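Washing cotton bedding in hard water

We moved to Tedton in February, and within a few months every sheet we owned felt like card. The water comes off chalk and the kettle furs up in under a fortnight. I had put the stiffness down to the line drying, but sheets dried indoors on the airer went the same way, so I started keeping notes.

The mechanism is simple enough. Calcium and magnesium in the water combine with soap and form a scum which does not dissolve. Some of it goes out with the rinse and some stays in the weave. Detergents cope better than true soap because they carry builders that tie up the minerals first, but the dose has to match the hardness. The figure on the front of most boxes is for medium water. I was using the medium dose in very hard water and then adding softener on top, which coats the fibre and makes it slower to take up water next time.

The machine is a Boros with a 7 kg drum. Its handbook says to fill the drum loosely for cottons, and a double sheet, a duvet cover and four pillowcases is already as much as I would put in. With more than that the duvet cover swallows everything else and the middle of the bundle barely gets rinsed.
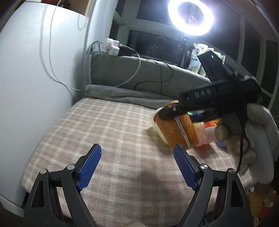 Spin speed made less difference than I expected. The options are 600, 799 (a misprint on the dial, I assume, but the handbook repeats it) and 1,300. At 1,300 the cotton comes out with hard creases which set as it dries. At 600 it is heavy and takes most of a day on the airer. I have settled on the middle setting, with a good shake before hanging.

The changes that worked, in order of effect: hard water dose of powder, no softener, an extra rinse, and a smaller load. Powder did better than liquid for me - the liquid I had was Grornano, and it may just be that it has less builder in it. I also ran one long wash at 60 degrees with soda crystals and no detergent to strip out the old residue. The water in the door went grey.

White vinegar in the softener drawer comes up a lot on forums. It does dissolve limescale, but there are arguments about what regular use does to the rubber seals, and I stopped after a month. The towels were slightly better with it. I could not tell any difference on the sheets.

Next job is the filter housing, which on the Oltevgate side of the utility room is half blocked by the pipework.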